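Varside Hand Rental: Frequently Asked Questions

Varside rents robotic hands to stores, warehouses and small labs that want to try one before they buy. The questions below come up most often. If yours isn't covered, write to the rental desk and Antigoni Psarras or Liviu Nistor will reply.

What do I get when I rent the hand?

One hand (left or right), a mounting plate, a power supply, a small camera for the wrist, a data cable and a case. The arm is not part of the kit. Most customers already have an arm or rent one from Figueiredo, our partner for that side of the business.

What does it cost?

The rental is $507 a week with a two-week minimum. We hold a deposit of $800 and release it when the hand comes back and passes inspection. If you decide to buy, the price is $3,379, and the first two weeks of rental come off that.

Will it fit my arm?

The plate matches the bolt pattern on all Hurkuron arms and most others of the same size. Send us the model number before you order. If you need an adapter, we make them in the shop and charge for parts only.

How much can it lift?

The rated load is 500 grams with all fingers closed. Boxed goods, folded clothes and small bottles are fine. Glass jars filled to the top usually are not. The hand will try to hold something heavier, but the finger motors heat up and it shuts itself off after a minute or two.

Can I use it near customers?

During store hours, only with the speed limit switched on and a staff member within reach of the stop button. The limit is on by default. Please don't turn it off to save time on a demo.

Do I need to know how to program?

Not for the basic moves. Open, close, pinch and point are on the handheld remote. To record your own moves, you need the Viltov software, which runs on an ordinary laptop. Manolis Tsoukalas teaches a two-hour online class on it every January and June, and the recording is free to renters the rest of the year.

The wrist camera picture smears when the arm moves. Is the camera broken?

No. The camera is small and the shutter is slow, so fast swings come out streaked and bright windows go white. Slow the arm down for the last part of the reach, or pause before you close the fingers. If the picture is still soft when the arm is standing still, clean the lens with a dry cloth. If that doesn't help, we'll send another camera.

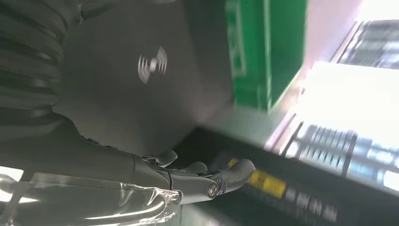
Wrist camera view in mid-motion, fingers open.

How do I clean the fingers?

Wipe them with a damp cloth, power off. Don't use alcohol on the fingertips and don't spray anything into the joints. Check the pivot pins once a week. They should sit flush and turn without grinding. If one has backed out, stop using the hand and call us.

What if I break it?

Fingertips and cables are wear items and we replace them at no charge. A snapped finger comes out of the deposit at the cost of the part. Markos Karras does the repairs and can usually turn a hand around in four working days.

How do I send it back?

Use the case it came in and the return label in the lid. Pack the camera in its own slot, unplugged from the wrist. Tell us the tracking number by email so we can stop the rental on the day it ships.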